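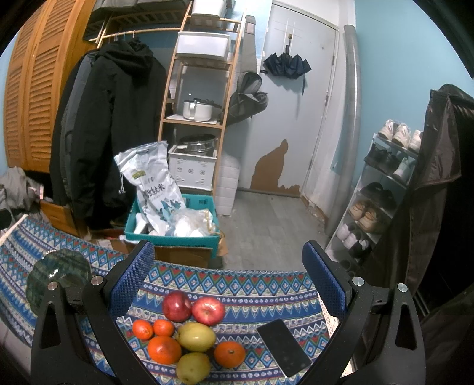
Fruta sobre un mantel azul estampado.

Notas para la charla: guardar la partida en juegos narrativos

Saludo y presentación, corto. Decir que hablo de Emilora, el juego de aventuras que hicimos en Skarnthorpe, y que no hace falta haberlo jugado. Avisar de que destripo el segundo capítulo.

Empezar por la primera versión. Solo se guardaba al terminar capítulo, y hay capítulos de 52 minutos. En las pruebas de mayo, 27 personas dejaron la partida a medias en el faro. Poner el clip del faro sin sonido.

Leer el comentario de Anjani Yeoh: «Cerré el juego para cenar y ya no volví».
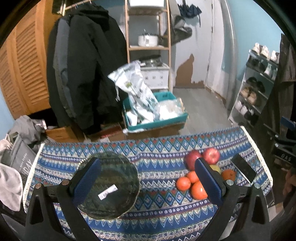
Después probamos el guardado libre. Problema: la gente recargaba tras cada diálogo y las decisiones perdían peso. Contar el caso del barquero, que casi todos repetían hasta salvarlo.

Solución final: guardado automático al cambiar de sala, con 2 ranuras por partida. El archivo registra 1,978 variables. Explicar por qué no guardamos la posición de los personajes secundarios (pausa, suelen preguntar).

Si voy mal de tiempo, saltar la comparación con Prurkilton y pasar a la demo. Cargar antes la partida del muelle.

Turno de preguntas. Repetir cada una al micrófono.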